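Plendadness
Small things, put away nicely

Three baskets and a green problem

I have been sorting things into colours again and I am very, very happy about it.

If you've been reading for a while you'll know my craft and games cupboard had a bad winter. Everything small had ended up in one ice cream tub. Beads, dice, pegs, the counters from Grustov (best board game ever made, terrible box), a heap of little plastic rings, the odd button, and some birthday candles that had snapped in half and that I was apparently saving. I put the tub on the kitchen scales on Tuesday, purely out of curiosity, and it came to 655 grams. Once I'd thrown out the candles and other proper rubbish it was 585, so that's 70 grams of nothing I'd been carrying from house to house!

Anyway, baskets. I am a basket person. I've tried jars, and jars are lovely on a shelf, but your hand doesn't fit in a jar and you end up tipping the lot out to get at one thing. I've tried the zip pouches and I forget what's in them the second they're closed. I had a Plovis drawer tower for years, the sort with the tiny clear drawers, and every one of those drawers had to be pulled all the way out before you could see the back of it, and then of course it came off its runner and went on the floor. A small open basket with slots in the sides is the best of all of it. You can see in from the top, you can sort of see in from the side, and you can shake the dust out over the sink.

They were $2 each at the variety shop in Gatchalian. The colour choice was what it was. Blue, orange, black. I'd have loved a green one (you'll see why), and I did go through the whole stack hoping, but no luck. 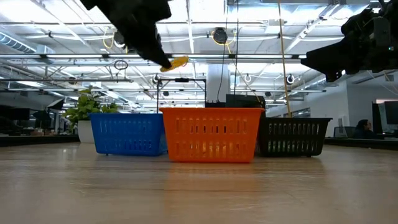 I like mine shoved right up together, nearly touching. It looks like one big tray with walls, and if you miss one basket there's a decent chance you land in the next one over. I know some people prefer a gap so each basket reads as its own thing. Try both! With beads I'd always go tight, because beads bounce.

So, the rings. They're my favourite thing in the whole tub and the reason this post exists. Little flat oval plastic ones, in blue and green and a warm yellowy-orange that changes its mind depending on the light. They're light, they're cheerful, they make a very good small clatter when they land. I've used them as game markers, as bag tags, as something to fiddle with on the phone. They are also the best sorting practice there is, since they're all one shape and you're only thinking about colour.

My first go was just tipping the rings out in a pile in the middle of the table and working through it. It's fine. It's a bit like shelling peas. But the pile tangles, and you get two or three hooked together, and you spend half your time unhooking.

What I've moved to, and what I'd recommend to anyone, is spreading them out first. Clear table, baskets in the middle, a few rings out in each corner with one of every colour. Then you go around the corners. It feels slower for the first minute and then you get a rhythm up and it's wonderful. You reach out, you come back in, you drop it, you reach out again. Your shoulders get a go as well as your fingers.

Now, the order you pick in. I've thought about this far more than I should admit to. There are two schools:

By corner. Finish everything in one corner before going on to the next. Tidy, you can see your progress, and the table clears in patches.

By colour. All the blues from everywhere, then all the greens, then the orangey ones. More reaching, but you only have to hold one basket in your head at a time.

I started out as a corner person. I was quite stubborn about it. Then I did a colour round one morning while the kettle was on and I found I made hardly any mistakes, even half asleep, so now I do colour first if I'm tired and corners if I'm feeling sharp. If you're sorting with little kids, colour every time. They love a hunt, and "find me another blue" will get you through a surprising amount of a rainy afternoon.

A word on tables, too. I used to do this on a tea towel to stop things sliding. Don't bother. Pale bare wood is much better, the colours jump straight out at you and you can get a fingertip under the edge of a flat ring without dragging cloth along with it. If your rings are lying dead flat and you can't pinch them, press down gently on one end and the other might lift. Or slide it to the edge of something and pick it up from there. I also like a bit of greenery nearby, real or otherwise, because I'm going to be looking at that table for a while and I might as well enjoy it.

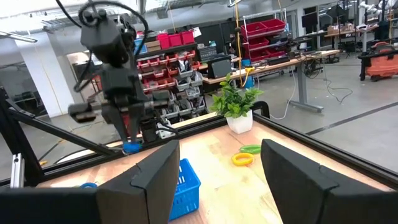
One reader wrote in after my last post to say I was making life hard for myself, and that the only sensible way is to ignore the basket colours altogether and stick a label on each one. She sorts by what she'll need next, so her first basket is "this week", her second is "sometime" and her third is "give away". She said she'd tried matching colours and it fell apart the day she bought something purple.

And look, that's a really good point, and it's where the green problem comes in. Blue rings go in the blue basket, lovely. Orange rings go in the orange basket, lovely. Green rings go in... the black one. There is no reason for it. Black just happened to be left over. For the first few rounds my hand kept hovering, because part of my brain was certain there had to be a green basket somewhere and I simply hadn't spotted it.

But I've come around to it completely! After a few goes green and black were stuck together in my head as firmly as anything, and now if I see a green ring I'm already leaning toward the black basket before I've thought about it. I did consider a ribbon through the slots as a reminder, and if you have other people using your baskets I'd say do that, it takes a minute and it looks sweet. For just me, I don't need it any more.

I did try her labels as well, to be fair to them. They worked beautifully for the buttons and the pegs, where colour isn't the point. For the rings I went back to colours within the day. I think it depends whether you're sorting to find things or sorting because you like sorting, and I am clearly the second kind.

Some other bits I've picked up along the way, in no order:

Put your biggest or boldest basket closest to you. Your eye goes to it and everything else lines up around it.

Drop, don't throw. I know. I know it's tempting. I have fished rings out from behind the fridge with a ruler.

If two rings land in the wrong basket, leave them till the end and fix them all at once. Stopping mid-round ruins the rhythm.

A shallow V is nicer than a straight row if you're working from both sides. I had mine in a dead straight line for ages, and bringing the middle one a little closer meant I stopped clipping its rim with my wrist.

Keep the plant in the corner, well out of elbow range.
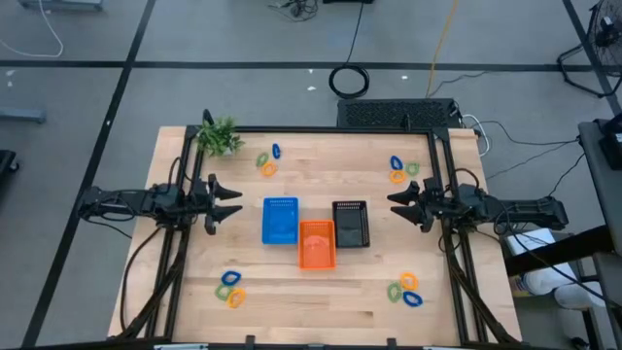 Next up is the beads, and I'm a bit nervous. There are almost 79 different colours in that lot if you count all the in-between ones, and I own three baskets. I'm thinking warm, cool and "don't know", which would at least be truthful. I might also go back to Gatchalian and ask if they ever get green ones in, or white, or anything really. If they've got a yellow I'm going to have an argument with myself about whether my orange rings are orange.

The Grustov counters I'm leaving until last. They come in a brown and a slightly different brown, and I want good daylight for that.

If you've got a tub like mine, get it out this weekend! Weigh it first, it's fun. And tell me in the comments whether you're corners or colours, I really want to know.

Shared 79 times | 2 comments

Recent posts
The ice cream tub: a confession
Farewell to my Plovis drawer tower
Rebuilding the Grustov box with cardboard and patience
Pegs, and why I own so many
A rainy morning at the Gatchalian shops

Contact | About Plendadness | © Plendadness, all rights reserved | Back to top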